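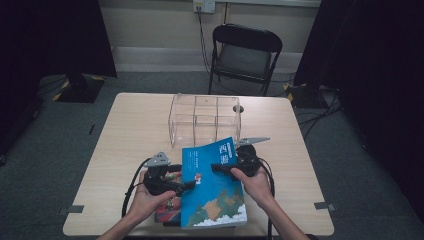 By Ah-rin Cheon
March 2, 2024

BISTMONT–I went to the book sort at the Parnska Street reading room meaning to stay for an hour and write a few lines. I left after dark with dust on both knees and a paperback I have no shelf space for. So that's how my afternoon went, and if you like secondhand books at all, yours could go the same way next month.

The reading room has been closed to browsers since August, when a pipe let go above the back shelves. Most of the books were fine (the atlases, sadly, were the ones that took it), but everything had to come off the walls, and it all went into boxes in whatever order people could grab it. Now the walls are painted, the new shelves are up, and the boxes have to be turned back into a library. There are 100 of them. I asked twice.

The work gets done at the tables, a few books at a time. You take one up, look at the cover, look at the spine, decide what it is and who might want it, and put it on the right pile. It sounds quick. It isn't, at least not for me, because I open things! I lost a good ten minutes to a guide to keeping bees on rooftops, and I live on the ground floor.

My favorite of the day was a blue paperback with a bright cyan cover and two big white characters running down it, 西游, the start of the name of the old Chinese story most people here know as Journey to the West. There's a map drawn on the front, green and brown and orange land with white clouds along the bottom, and a tiny red-and-white cartoon figure partway down the left side. I grew up on the Monkey King (my grandmother told it with voices, and she did a very alarming pig), so I may have made a noise when I saw it. Another book was lying underneath, all red and blue and brown on the cover, and I'm told I should have been just as excited about that one. Next time.

Books in Chinese, Korean and German are getting a section of their own this time around, by the front window, where the old magazine rack used to be. Before the leak they were mixed in with everything else on the theory that people would come across them by chance. I never did, and I was in there most weeks. The new section will start with 32 titles and has room for a lot more, so if you have something on your shelf that deserves another reader, bring it by.

The clear acrylic organizer on the table, the one with all the little compartments, came up for discussion too. There's a camp that wants it at the front desk for pencils and date slips, and a camp that wants it for bookmarks, and I heard both sides at length over tea. I'm for bookmarks. You can find a pencil anywhere.

The tea, by the way, came from Mösli, the bakery across the street, along with a tray of seed buns that went very fast. If you're planning to come for the buns, come early and stand near the door.

Money has been tight but not terrible. The paint and the shelves are paid for, mostly out of last fall's plant sale and a gift from Skilley, the hardware store on the corner, which also lent the ladders. What's left to buy is carpet for the children's corner, and for that there will be a sale of duplicates once the sorting is finished. Paperbacks will be 60 cents, and hardcovers will be priced by whoever is feeling brave that morning. We seem to own five copies of the same soup cookbook, so at least the soup people will be happy.

No reopening date yet. The plan is to get the children's books out first, then the novels, then the language section, and leave local history for last because it's heavy and everyone argues over it. The door is open for sorting every afternoon from one until the light goes, and you don't have to sign up. Wear something you don't mind getting dusty, and bring a cushion if your knees are like mine.

Donations can be left inside the door on Parnska Street. Please, no encyclopedias.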